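Category: Teaching by hand > Grippers and demos

White cable on a white sheet

lusa_elin
I am showing the cable task with the hand-held grippers, jaws open over the cable before I close. We have 11 demos so far. Is it a problem that cable and sheet have nearly the same color?
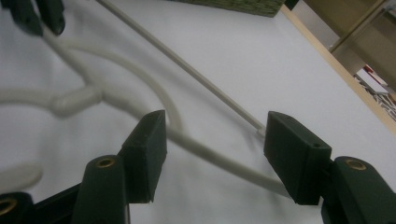

Re: White cable on a white sheet

rbrunner
Yes, change the sheet. Soft shadows are not enough for the policy.

dagim_m
I don't agree. Keep it and record more - at home the table will also be white.

rbrunner
More of the same does not help. We had 3,000 and it still missed.

lusa_elin
Then I do hangers first, they are gray and easier to see.
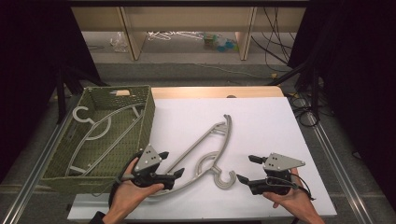 One hanger on the board, one in the basket

dagim_m
Good. Go slowly near the hook.

Related topics
Finger pads for Brumus
Tratik: remote control delay
Two hands or one?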